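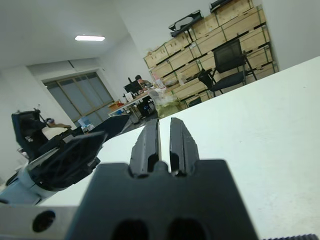

Build the second arm. I say this to everyone at the Skukbridge workshop who gets a first one moving and starts talking about faster motors or a better camera, and I'll say it here too, because I think it's the best advice I have for anyone making a robot on their own money.

One arm is a lovely thing. Mine took 7 months of evenings and I'd do it all again. But a single arm spends its life chasing stuff across the table. It pushes a jar, the jar slides, and you end up adding clamps and sticky mats until the table does half the job. Give it a partner and so much of that goes away! One side holds, the other side works, the way you'd open a jar yourself.

The usual objection is money, and it's fair. My first arm, which I call Petance, cost 454 dollars in parts, counting the gears I stripped in April. The second, Trenden, came in at 393, and I spent far less time on it (I already knew which screws would work loose and which cable would be too short). You've paid for the learning once. Why not use it twice?

Timing is harder, I'll admit. Two arms can bump into each other, and mine did, a lot, the first week. I ran them at a crawl and logged 200 slow handoffs of the same wooden block before I let them speed up. I loved that part. You start to see where each one hesitates, and you go back to the code at eleven at night with a grin on your face.

So leave the faster motors in the cart for now. Print the same brackets again, clear some space on the other side of the table, and bolt the next one down. I'm happy to share my bracket files with anyone who drops by the workshop, including the ones that cracked.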